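**Displaced families in Grernudach - news of January 17, 2020**

The armed group left Verkow in August, but most families have not gone home. Our office has 825 names on its list, and 86 of them are still marked as missing.

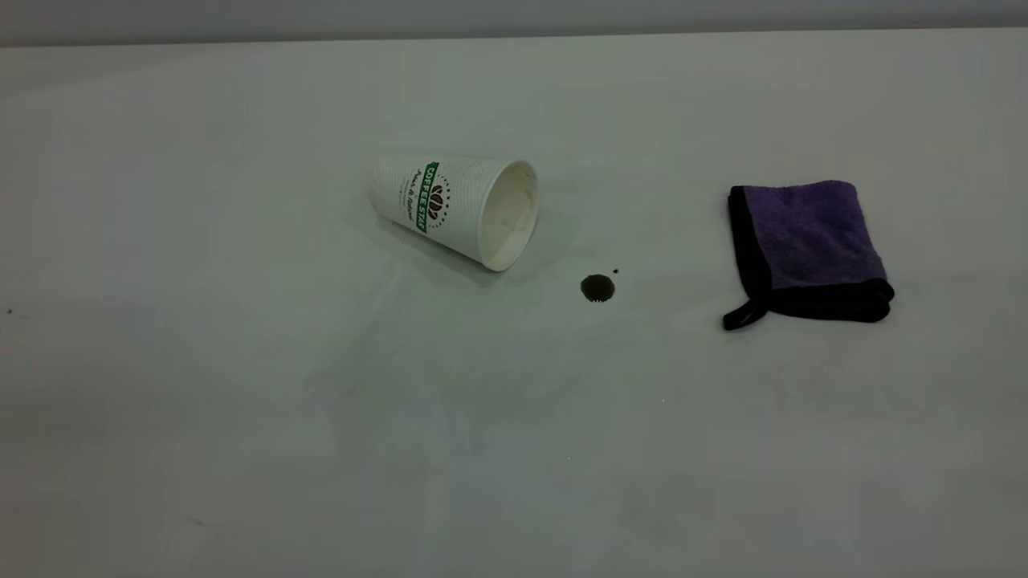 Renzo Ferri wrote to us that the road to Marras is still mined on both sides, and that no bus driver will take it before the spring.

The court in Mendent will hear the first witnesses next month. Please send written statements before then - also short ones. 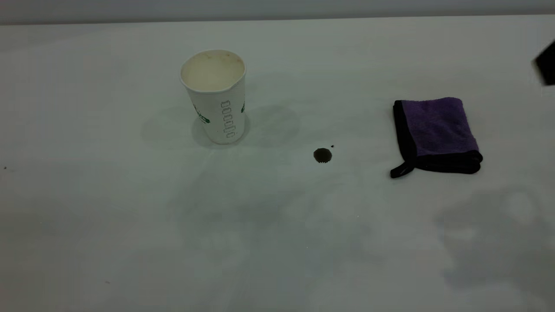 One reader asks if a statement can be given without a name. Yes, it can, but the judge must know it.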